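Small Parts on a Tabletop: Color, Glare and Sorting Time
Clornholm Technical College, Workshop Methods, project report

Background

Our workshop at Clornholm has two kinds of tables. The older ones have dark brown tops with a lot of scratches. The newer ones have a pale greenish-beige top. Students in the assembly class kept saying that small metal parts were easier to find on the new tables, but the instructors did not all agree. We decided to test it as our term project.

Materials

We used a mixed bag of small hardware from Vimdale. After taking out the bent pieces we had 462 parts. Most were silver colored, some were black, and a few were brass colored. We also used Gil sorting trays, one per person, and a kitchen timer. The lights in the room were left on and the blinds were kept down for every round so that the weather outside would not matter.

Method

Each round used 30 parts, poured out by hand in the middle of the table and spread with a ruler so that nothing was stacked. The person sorting put the parts in the tray by color. A second person ran the timer and wrote down anything that was missed or put in the wrong section. We did 20 rounds, half on the dark top and half on the pale one. The sorters switched tables after each round.

We had planned to include a third surface, a glossy white board from Lernon, but it rocked when anyone leaned on it and the parts slid to one side. Those results are left out.

Results

The silver parts were found faster on the dark top than on the pale one. This was the opposite of what the class had told us. On the pale top, flat silver parts were the ones most often missed on the first pass, mainly when they lay directly under a light. The black parts went the other way. They were almost never missed on the pale top, and they were the slowest parts of all on the brown one. Brass parts made little difference.

The pale top did better on mistakes. When a part had been picked up, people put it in the right section more often there. The two sorters who wear glasses both said their eyes got less tired on the pale surface, but we did not measure that.

Scratches were a problem we did not plan for. On the brown tables a bright scratch can look like a pin from a standing position, and time was lost reaching for scratches.

Discussion

We think the class opinion came from the black parts, which make up most of the assembly kit. A single silver piece against the pale top has less contrast, although its edges still show once it is off the surface.
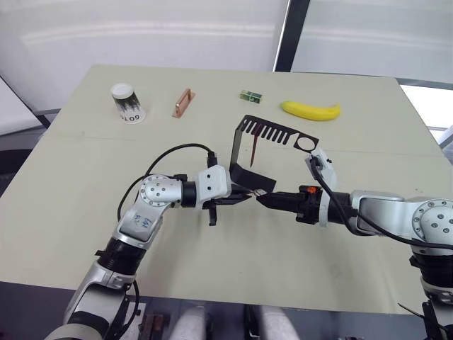

Jarmo Pelkonen read our draft and wrote that we should have kept glare and color apart, as a dull gray cloth on both tables would have shown how much of the difference came from the lights. He also thought the height of the stool could matter, because a low seat changes where the reflection lands.

We agree with the first point and would add a cloth round if the project were repeated. Stool height was the same in all rounds, so our data cannot answer the second.

Recommendations

Keep the pale tops for general assembly. For work with mostly silver parts, put a dark mat down first. The brown tables should be sanded or covered before they are used for sorting again.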